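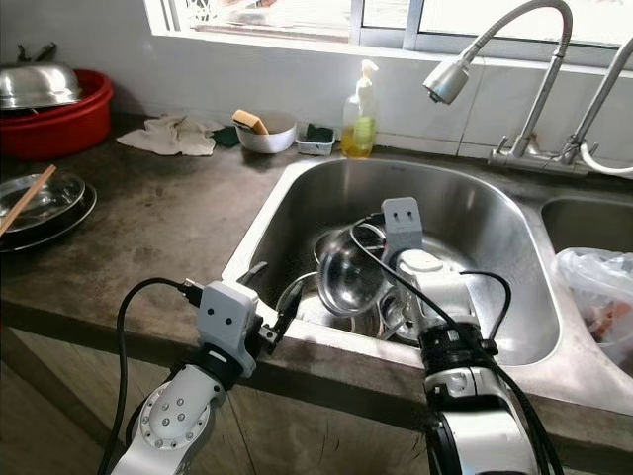 Cable routing, second attempt

26 May 2021

The first harness lasted 14 sessions before the left gripper started dropping off the bus. The symptom was a timeout on the last servo in the chain, always with the elbow past 38 degrees, and it cleared when the arm was folded back. I replaced the connector, then the servo, and got the same fault. The conductor had broken inside the jacket, 30 mm from the crimp, where you can't see it and a meter reads it as fine unless you bend it.

The new run on the left goes outside the arm in one loose loop and plugs into the top of the gripper housing. It looks untidy and hangs further out than I would like, but the bend is now spread over a long section. The right arm still has its cables wrapped around the links. I left it that way on purpose, to have something to compare against.

The sink is a poor place to test anything. Steel bowls are shiny and curved, and they nest. With one on its side the rim is the only sensible grasp, and the plate on the right gripper has to come in close to the metal before the fingers are any use. I command a slow approach and stop on motor current. The threshold is set per joint, in a text file, by hand. Too low and friction in the shoulder trips it. Too high and the bowl slides until it meets the next one, which makes a noise you can hear upstairs.

Thilini Amarasinghe suggested filtering the current over 20 samples before comparing. That removed most of the false stops and added a delay I can live with at this speed.

Other changes since the last post:

Gripper screws now have thread lock. Two had backed out.

Both arms home separately, left first. Homing them together let the elbows touch.

The config loader rejects a file with a missing joint. It used to fill in zero, and zero is straight forward.

Still open: there is no splash protection on either gripper, so the tap stays off while the motors are powered. Roel Vanhove has a sleeve pattern from his own build that might fit over the joint bands – I need to measure the clearance at full wrist rotation first. The right harness gets the same loop when it fails, or in September, whichever comes first.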